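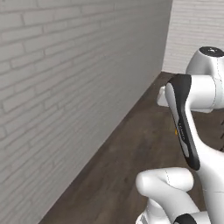
[sim-grippers] Re: Pundero vs. Foulkes controller, kitchen island task

From: Ifor Edwards
Date: 17 November 2019

On the list, Luma wrote:
> We can't reproduce your numbers with the Pundero controller. The arm
> reaches the island fine, but the fingers end up beside the plate
> instead of over the bread. Same scene file, same start pose. Are you
> running a different gripper offset? Also, which camera do you use
> for scoring, the arm view or the room view?

Scoring uses the room view only. The arm view is logged but not read by the scorer, so you can turn it off and save the render time.

On the offset: yes, ours changed in September and the scene file did not pick it up. The old value puts the tool point at the wrist flange. The new one puts it between the fingertips. Pundero takes whatever the scene file says. Foulkes reads its own config and ignores the scene file, so you would only see the error with one of the two.

I reran both last night with the corrected offset, 901 episodes each, fixed seed. Foulkes dropped the sandwich in 7 of them and Pundero in 4. I would not call that a difference. Pundero is slower to settle, around 800 ms before it will close.

The stock pose before descent should look like this, fingers down and to the right of the plate:

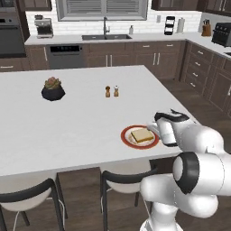 Steps to check your setup

1. Load the kitchen scene and stop before the descent phase. If your fingers point down next to the plate at this stage, the start of the approach is fine and the fault is in the last move.

2. Print the tool point in the base coordinates. Compare it with the wrist flange. If they match, you have the old offset.

3. Replace the gripper block in the scene file with the one from the Jakingate branch. Leave the arm block alone.

4. Rerun with contact logging on. The first contact should be with the bread. If it is the rim of the plate, send me the log.

I have not tried the wide fingers with either controller. The bread is soft in our contact settings, so the closing force matters more than the finger width, but I have no data on that yet.

Ifor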